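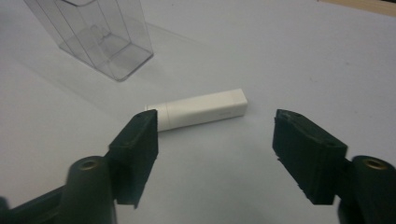

The Grurine's tabletop, with a clear plastic box standing on it.

Home Reviews Desks Storage Lighting Contact

Grurine Work Table, reviewed by Morenike Nwankwo
June 4, 2023

Print this page | E-mail this page

I bought the Grurine to replace a kitchen table I had been using for sewing and paperwork. It cost $905 with delivery, more than I wanted to pay. The Brokeck was cheaper but came in one height only, and the Matos had a crossbar right where my knees go.

Delivery took 18 days. The top and the legs came in separate cartons, and the one with the top is heavy. My neighbor Jelle Kuipers helped me get it up the stairs. You need two people for that part and again when you turn the table over. The rest I did alone with the hex key in the box and my own screwdriver. The instructions are all drawings. Step six shows the leg brackets the wrong way around, so look at the holes before you tighten anything.

The height is set with pins in the legs. It goes low enough for a sewing machine and high enough to cut fabric standing up. Changing it means clearing the table and doing one leg at a time. I have changed it twice and will probably leave it where it is now. If you want to sit and stand in the same day, get something with a crank.

It doesn't wobble on my wood floor. On the rug it did, a little, until I adjusted the feet. With the machine running at full speed I can feel some shake at the far end, less than on the old table.

The surface is smooth and has no shine to speak of, so the lamp doesn't bounce back at me. Pins slide on it more than I'd like. Pencil comes off with a damp cloth. Ballpoint took some rubbing, and I can still find one line from May if I look for it. 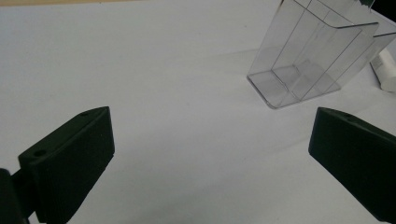

Pale top, clear organizer toward the back.

There are no drawers. Grurine sells one that hangs underneath, but it cuts into leg room and I sent mine back. The refund came without any trouble. I keep bobbins and clips in containers on top and the bigger things on a Wollau cart beside the chair, and that works fine.

The edges are square and a bit hard on the forearms if you type for long. I put a folded towel there when I do the bills.

Good: steady, easy to wipe, wide range of heights.
Bad: price, slow to adjust, bad drawing in step six.

I would buy it again for sewing. For office work alone I would look at the Brokeck first.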